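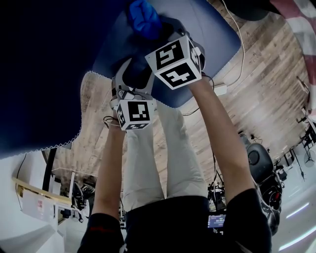
Posted by Dalibor Koubek in Materials & Cutting Room – November – 31 replies

Ticket 472: Navy lining shrinks more along the length than the supplier says it should
Status: Open (reopened twice)
Shop: Osarlow workroom

Original report

We buy a navy lining from Šindelář and cut coat linings out of it. The spec sheet says it's stable and needs no prewash. I have never believed a spec sheet that says "no prewash" and I should have acted on that. Coats cut from the last delivery came back from final pressing with the hem of the lining riding up. The outer cloth hangs as it should. The lining pulls it in at the back vent so you get a pucker right where a customer looks.

First answer from the supplier: you are pressing too hot. That is always the first answer. Our iron is set where it has been set for years and the earlier deliveries gave no trouble.

Update 1

Checked the iron anyway, so nobody can say I didn't. Put a surface thermometer on the sole plate at the tip, the middle and the heel. The heel runs a little warmer than the tip, same as it did at the last service. Thermostat clicks on and off the way it should. I don't see how this gets you a shorter lining.

Steam is a different matter. We press with steam and the sheet only talks about dry heat. Asked Šindelář if the figure on the sheet was for steam or dry. They sent me the same sheet again.

Update 2

Cut test squares, all with pinked edges so fraying wouldn't muddy the measuring. Marked a box inside each one with tailor's tacks, because chalk disappears under steam and then you are measuring from memory.

Square A: dry iron. No change I could find with a steel rule.
Square B: steam, iron held above the cloth, no contact. Shorter along the length. Width the same.
Square C: steam and contact. Shorter again, by a bit more than B.
Square D: soaked, dried flat, then steam and contact. Shrank in the soak, then hardly moved under the iron.

So the cloth does shrink, it does it with moisture, and it does it in one direction. I'd like someone to explain how that squares with "stable."

Update 3

Reply from the Lutitz warehouse, which handles the rolls for Šindelář. They suggest the cloth was stretched when it was rolled and is only relaxing. Their advice is to unroll it and let it rest overnight before cutting.

I've heard this one before. Sometimes it's true. Sometimes it's a way to get you off the phone until the return period runs out. Tested it all the same: unrolled enough for 2 linings and left it flat on the cutting table until morning with nothing on top. Measured before and after. It did relax, but only by a sliver. Steamed it and it went short like the others.

Resting the cloth is not the fix. It might be part of the fix. Ticket was closed by the supplier's side at this point with the note "customer advised." I reopened it.

Update 4

Someone in the replies asked whether we had mixed up two rolls. Fair question. Went through the labels and the 3 rolls from this delivery all carry the same article number, but the dye lot on one of them is different. Cut a square from each and steamed them together under the same cloth. The odd roll behaved. The other two shrank.

That is the first useful thing anyone has said in this thread, so thank you to whoever it was. I had been treating the delivery as one thing. I also can't rule out that Square A came from the good roll. I didn't write it on the square. Repeated A with cloth from a bad roll and it held, so the dry result stands.

Closed again overnight, by the system this time, for "no activity." Reopened.

Update 5

Nernetgate (they run the ordering system) say they can't flag a dye lot on their end, only an article number. So if I reorder tomorrow I may get the same cloth with the same sheet stapled to it. I have asked for the lot number to be typed in the comments box on every order. They say the warehouse reads the comments. We'll see.

What we're doing for now

– Every roll gets a steamed test square before anything is cut, with roll and lot written on the square in pen.
– Bad lots are soaked and dried flat first. It takes the shine down slightly. I can live with it inside a coat, but I wouldn't use it where it shows.
– Linings get a deeper pleat at center back and more ease at the hem. We should have been doing that anyway.
– Finished coats with the pucker: let the hem down and reset it. There was enough turn-up on most of them. The others need a new lining.

Still waiting on

A credit for the two rolls. A spec sheet that says what the test was and whether there was any water in it. I was told at 4 p.m. that the question had been "passed to the mill," and I've had nothing since.

Please do not close this ticket until the credit note is attached.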